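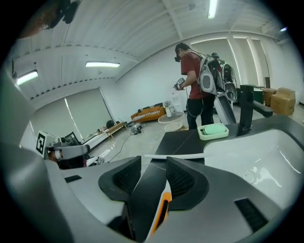 Basin, black tap and a bar of green soap.

Reviews > Health and research > Home study kits > Lallex Tulten 2

Lallex Tulten 2: a month with the take-home memory kit

I have been a volunteer in the Rojanasak ageing study for long enough to have my own mug at the Rilville clinic. In that time I have drawn clock faces, repeated strings of numbers backwards and tried to name every animal I could think of in a minute, a task which turns a grown adult into somebody shouting "other goat". All of it was done in a small room with a box of tissues on the table, as if the animals might upset me.

This winter the study moved some of its testing into people's homes. Those of us who said yes were lent a Tulten 2, made by Lallex, and asked to use it for four weeks. The study team wanted our data. They didn't ask for a review, but I have been filling in questionnaires with five little faces on them for years and would like to use whole sentences for once.

What you get

The Tulten comes in a grey zip-up case about the size of a hardback cookery book. Inside are a small tablet locked to a single program, a wristband for sleep and movement, a charger that does both (one at a time, more on that later), a set of headphones and a printed guide. The whole lot weighs 520 grams according to the label, and I carried it up and down to my sister's in a shopping bag without noticing it.

Lallex also sells the kit to clinics and, for reasons I can't follow, to the public. The price on their website is roughly £400, before the subscription. I paid nothing, and you should read everything below as the opinion of a man who paid nothing.

Setting it up

The guide has a cheerful cover and a first page that reads "Welcome to your journey". I would have settled for "Where is the on button". It is on the top edge, under the rubber flap, and you have to hold it down for longer than feels polite.

After that things improve. The tablet asks for the number on your study card, shows you your initials and wants to know if you are you. It then goes through consent again, screen by screen, and I have to give Lallex full marks here. Each screen says one thing in plain words: what is recorded, where it goes, how long it is kept, how to stop. There is a big button marked "I have a question", which sends a message to the study team. I pressed it to find out what it did and had a phone call from the clinic that same afternoon, so be warned that it works.

Pairing the wristband took three goes. On the third the tablet said "Great teamwork!", and I felt that I had done most of it.

The daily tests

There is a session every morning, which the tablet announces with a noise like a spoon falling down a lift shaft. You can change the time but you can't change the noise. I set mine for half past nine, after breakfast and before I could think of an excuse.

A session has the same parts each day. You learn a list of words and say it back. You tap shapes as they appear. You listen to a short story through the headphones and answer a few things about it, and at the end, when you have forgotten there ever was a list of words, it asks you for the list of words.

The shapes are good. The screen responds well, the shapes are big, and it doesn't mind if you have cold hands or large thumbs. Anyone who has tried the first Tulten at the clinic will remember jabbing at a triangle like somebody trying to get a lift to come. That has gone.

The stories are where I began to take against it. They are read by a calm woman who sounds as if she is talking you down from a roof, and they concern people to whom very little happens. A man buys a newspaper and goes to the park. A woman loses an umbrella and it is found. By the second week I was making up better endings, and then remembering those, and getting the questions wrong. I mentioned this to the team and was told it was "useful to know", the phrase they also used when I fainted at a blood test.

Speech recognition is decent. It had trouble with my "thimble", and on one bad morning it sat waiting for a full list while I gave it everything I had, including "thimble" in several accents. You can't skip. You can say "I don't remember any more", which stings a little when you do remember and the machine won't have it.

The scores, or lack of them

You are not told how you did. No score, no graph, no gold star. The guide says this is so that people don't practise or worry, and I can see the sense of it, although it does leave you to worry without any figures. For a study I think it is the right choice. For somebody who has bought the thing with their own money I'm less sure. The public version gives a "wellness colour" each week, and I would rather not be told I am amber.

The wristband

Soft strap, fiddly buckle, comfortable enough to sleep in. It has no face, so you look as if you have recently left hospital. I wore it day and night as asked, except for charging, and my only real grumble is with the charging.

There is one lead with one end. The tablet needs it nightly and the wristband needs it every few days, and the wristband has to be worn at night, which is when any sane person charges things. So you end up taking the band off at teatime and propping it by the kettle, then forgetting it, then being told by the tablet in the morning that it "missed you last night". A second lead would cost pennies. I have written this on the feedback form with a drawing.

Getting results back

This is more about the study than the kit, but the two arrive in the same case. Rojanasak has always been fair about telling volunteers what it is up to. We get a newsletter in December with what has been published, who is paying for it and what went wrong, and there is an evening at the clinic with biscuits where you can ask rude questions. The Tulten has a page for the same sort of news and on mine it was empty for the whole month apart from a line saying "Updates from your study will appear here". They should either fill it or take it off. A blank page makes you wonder what they aren't saying, and I know these people and they say plenty.

Help and returns

The phone line is run by Lallex and not by the clinic. I rang once over the pairing business, waited through a piece of pan-pipe music, and spoke to somebody patient who knew the answer. No complaints. Sending it back was simple too: a prepaid label in the lid of the case, a wipe-down, and off to the post office. They ask you to put the headphones in the bag marked "headphones". The bag is slightly too small for the headphones.

Would I do it again

For the study, yes, and I have already said so to them. It saved me several trips into Rilville on the bus, it was quicker than the clinic version, and I did the tests in my slippers. I missed the people. The tablet has never once asked after my knee.

As something to buy, I can't see it. The tests are made for researchers comparing a lot of people over a long time, and one person alone in a kitchen getting a colour once a week isn't that. If your memory is bothering you, see your doctor. If you fancy doing the tests for their own sake, find a study near you that wants volunteers and let them lend you one.

Good: clear consent screens, shapes you can hit, light to carry, a help line with a human on it.

Less good: one charging lead, that noise, the umbrella story (I had it twice).

Three stars out of five on loan. Two if you've paid for it.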